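# Grusby 歌剧社例会记录

日期：2019年4月11日
地点：Irwood 音乐厅二楼排练室
主持：Heather Dow
记录：Bronisława Czerwiński

会议在晚上七点开始。上一次的记录已经发给大家，没有人提出修改，通过。

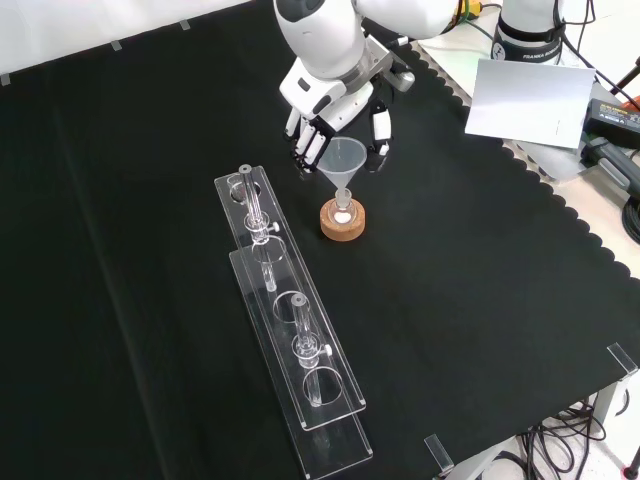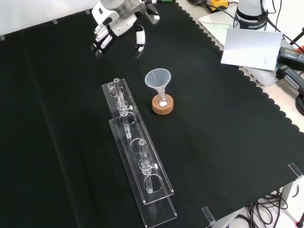

两图：黑色台布上方的白色机械手，手指向下。

**一、七月演出的剧目**

Heather 介绍了两个方案。第一个是《魔笛》的缩短版，第二个是《爱的甘醇》全剧。讨论的时间比较长。赞成《魔笛》的成员认为观众对它更熟悉，赞成《爱的甘醇》的成员说，我们现在有两位合适的男高音，但是没有能唱夜后的女高音。表决结果是选《爱的甘醇》，用意大利语演唱，对白字幕用中文。

**二、场地**

Irwood 大厅有539个座位，小厅有276个座位。去年我们在大厅演出，后面几排基本是空的，演员觉得声音传不回来。这次决定用小厅，演两场。Heather 负责在本月之内把租用合同签好。小厅的乐池比较浅，定音鼓可能要放在舞台左侧，这一点需要和指挥再商量。

**三、预算**

目前账户余额是3689欧元。布景公司 Bozsik 的报价还没有到，所以今天不能决定布景的总费用。有成员建议向 Nultik 服装店租第二幕婚礼的衣服，不要自己做。大家同意先去看样品，再谈价格。

票价定为每张12欧元，学生半价。有人希望给合唱团的家属留免费票，没有达成一致，下次继续讨论。

**四、合唱排练**

合唱谱已经复印完，一共116页，请每个人自己保管，丢失的话需要自己再印。女声部第一幕开头的节奏还不稳定，请大家在家里跟着节拍器练习。意大利语发音课安排在排练之前的半个小时，迟到的人请从后门进来，请不要打断老师。

**五、其他**

1. 排练室的钢琴中音区有两个键不准，Bronisława 会联系调音师。
2. 节目单里的剧情简介由 Bronisława 写初稿，Heather 修改。
3. 上次观看《图兰朵》的感想，还没有交的成员请尽快交。

会议在九点十分结束。下次例会的时间等小厅合同签好以后再通知。

记录如果有写错的地方，请直接告诉我，我会改正。

Bronisława Czerwiński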